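Section 4 - Setting up the Lanau mattress topper

Before you start 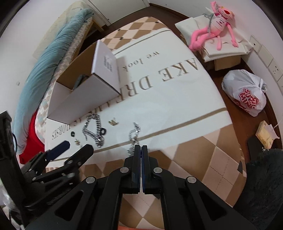 Clear the bed first. Take off blankets, pillows, any old pad. Room temp is best, a cold topper is stiff and wont lie flat.

1. Cut the outer bag along the printed line. Scissors only, no box knife.
2. Lay the roll at the head end, label side down.
3. Unroll toward the foot. Go slow - it expands fast once the inner wrap is off.
4. Pull the corner straps under the mattress, all 4. Snug, not tight.
5. Leave uncovered 48 hours before fitting a sheet. You can sleep on it after 10 but expect some smell.

Note: edges may look short at first. Normal. They fill out by the second day.

Note: the Skelley size has longer straps. Cross them under the mattress, see section 6.

CAUTION: Do not use with an electric blanket. Do not iron, do not tumble dry.
CAUTION: Keep wrap and bags away from babies and pets. Sufocation risk.

Washing the cover
Zip off, cold wash, line dry. Foam part - damp cloth only.

Missing strap or broken zip? Write to Bhavana Unnithan at the parts desk, give the number on the side lable.

Rev. 10/03/2019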